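Pellen (opera)

Pellen is a chamber opera in two acts by Eduardo Vilela, set in the fishing town of Abreu. It runs for 70 minutes and is scored for five singers and an orchestra of 21 players – small enough for most regional theatres.

The story follows a harbour pilot who returns home to find his sister engaged to his old rival. The love duet in the second act is often sung on its own in recital. 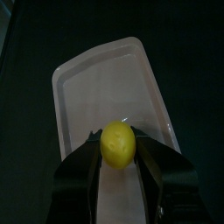

Vilela has said the duet was the first part he wrote and the only one he never revised. Reviewing the March premiere, Adinero found the vocal writing generous but thought the final chorus came too soon, and wished the sister had been given an aria of her own.

A revised version, with a longer final chorus and nine extra bars for solo cello, was published in August 2020. The role of the pilot is written for a high baritone.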